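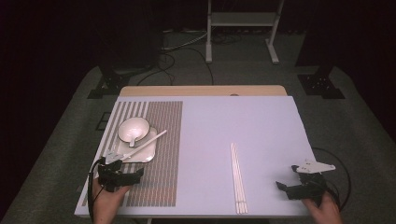 White bowl and plate on the striped mat, chopsticks alongside.

Hi, I'm Vilja Valtonen, and I run Koivisto Table School in Homcombe. I started out teaching 3 neighbors how to set a table for company, and now we're 11 years in with a proper room and far too many bowls!

We teach place settings – mats, plates, bowls, spoons, chopsticks, all the everyday stuff. Our first class is always the white set on the brown-and-white striped mat (my favorite, I've bought that pattern twice). Plate on the mat, bowl on the plate, spoon in the bowl, and then we get to the chopsticks, where people have opinions. I like mine lined up close and parallel before they get handed out. My mother just dropped them in a jar.

Classes are small and run every Saturday morning, with a longer one in August over in Clundton. It's $25 and you get tea. Bring your own bowls if you love them – I'm always nosy about other people's dishes.

Last updated: August

Comments (2)

Nirasari: Took the morning class with my sister and we've been rearranging her cupboards ever since. Do you sell the mats?

Vilja: Not yet, but ask me at the next class!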